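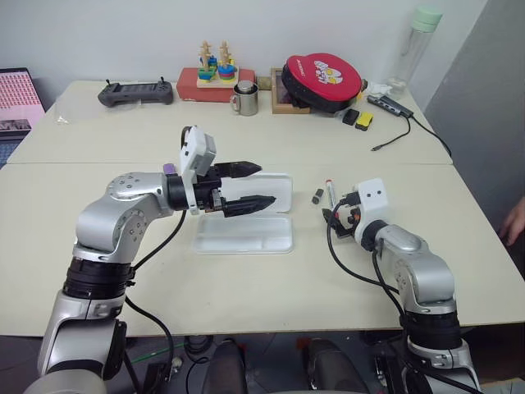 Page last changed: February, by Arsalan Sandhu

Two-arm benches: rules for the Kosen practical
Course handout 9. Notes by Ehsan Virk

Read this before your first booked slot. It covers the bench, the cables, the grippers and the session log. The written rules for the Mohmand room (doors, keys, lone working) are in a separate handout and still apply.

1. The shared area

Two arms on one bench can reach the same spot. We call that spot the shared area, and on the tray task it is the tray and the table close to it. One arm works there at a time. The other holds at its side of the table with the gripper clear of the tray rim. If your program needs both arms over the tray together, as in a handover, write this on the plan sheet and have it signed before you run it.

Clear the shared area between runs. Pens and their caps are the usual things left lying on the front table, and a marker cap is small enough to be pushed along by a finger tip without anyone seeing it go. If the cap is part of the task, put it on the plan sheet with its start position.

2. The rear table

Task objects and your own things may both stand on the rear table, along the back edge. The laptop goes at one end with its lid open, so that the person at the keys can read it. Drinks need a closed lid. An open mug may be used as a task object if it is empty.

Set the reach limit in Kera so that neither gripper can pass the seam between the two tables. The default profile does not do this. Load profile 224, then check the limit by jogging each arm slowly towards the seam.

3. Cables

Each gripper cable hangs in a loop on the outside of its arm. Leave enough slack for the wrist to turn fully both ways, and look at the loop again after any change to the start pose. A loop that hangs too low can catch on the table edge as the arm lifts.

Cables on the floor are to be kept out of the walking line. Do not step between the arm bases while the motors are on. Leads from the USB hub stay on the rear table as far as possible.

4. Hands

Keep hands off both tables while either arm is live. Standing beside the bench is allowed. Say "hands" before you reach in, and wait for the person at the laptop to answer "held". To move an object by a few millimetres, you still do this.

5. Grippers and sensors

Check the finger tips for wear on the ribs. Check that the white mount on each gripper is tight. If a mount has been knocked, even lightly, redo the calibration and note it. Old calibration files go in the Drornudex folder. Do not delete them.

6. The log

One line per run: start time, profile, who was at the laptop, any stop. Last year's groups logged 751 runs, and almost 648 had every field filled in. Runs with missing fields will not be marked this year.

Bring a signed copy of the last sheet to the first practical.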